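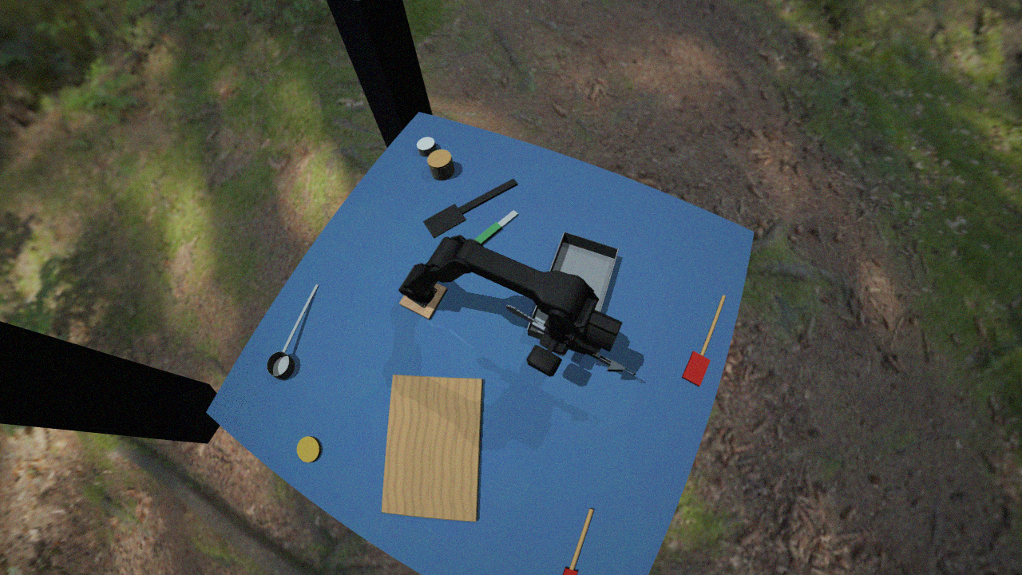 Leonilde Louro meinte gleich beim ersten Treffen, ein Haushaltsbuch bringe gar nichts, solange man nur aufschreibt und nie reinschaut, und ein Tagesgeldkonto mit eigenem Namen wirke bei ihr besser als jede Tabelle. Damit hatte ich mein Thema für den Projektbericht eigentlich schon zusammen: Hilft es beim Sparen, wenn man Geld auf mehrere benannte Töpfe verteilt?

Suchbegriff eingeben Suchen Erweiterte Suche

Ich habe das ein Semester lang an mir selbst ausprobiert (größere Stichprobe war nicht drin, sorry!). Startpunkt war mein Konto mit 3.169 Euro, alles auf einem Haufen, also Miete, Essen, Rücklage und das Geld für den Semesterbeitrag. Ich wusste nie, was davon noch wirklich frei war. Gefühlt war ich immer reich bis zum Zwanzigsten und danach arm.

Vorgehen

Angelegt habe ich drei Unterkonten in der App Pruvedik: »Beitrag«, »Kaputt« und »Volorcombe«. Der erste Topf ist für den Semesterbeitrag, 304 Euro, der zweite für alles, was kaputtgehen kann, und der dritte für die Reise, die ich seit der Schule vor mir herschiebe. Pro Woche gingen 40 Euro per Dauerauftrag weg — erst alles in »Beitrag«, bis der voll war, dann abwechselnd in die anderen beiden. Abends habe ich kurz notiert, ob ich an einen Topf rangegangen bin und warum.

Was dabei herauskam

Der Beitragstopf war nach acht Wochen voll, und ich habe ihn kein einziges Mal angefasst. Bei »Kaputt« sah es anders aus! Im Mai ging mein Fahrrad in die Werkstatt, das war ja noch genau der Zweck, aber dann habe ich mir auch Kopfhörer daraus bezahlt, obwohl die alten noch liefen. Beatriz Serrano, die meinen Entwurf gelesen hat, fand den Namen einfach zu schwammig, und ich glaube, sie hat recht. Der Reisetopf blieb dagegen unberührt, selbst in der Woche, in der ich nur noch Nudeln hatte.

Was ich nicht sauber trennen kann: Liegt das am Namen oder am Dauerauftrag? Beides lief gleichzeitig, das war im Nachhinein blöd geplant. Beim nächsten Mal würde ich erst einen Monat nur mit Dauerauftrag sparen und die Namen später vergeben. Die Töpfe behalte ich aber, und »Kaputt« heißt jetzt »Fahrrad und Laptop«.

Ähnliche Beiträge
Ramanauskas: Sparquote im Nebenjob berechnen
WG-Kasse in Rovolville, ein Erfahrungsbericht
Dauerauftrag oder Rest vom Monat?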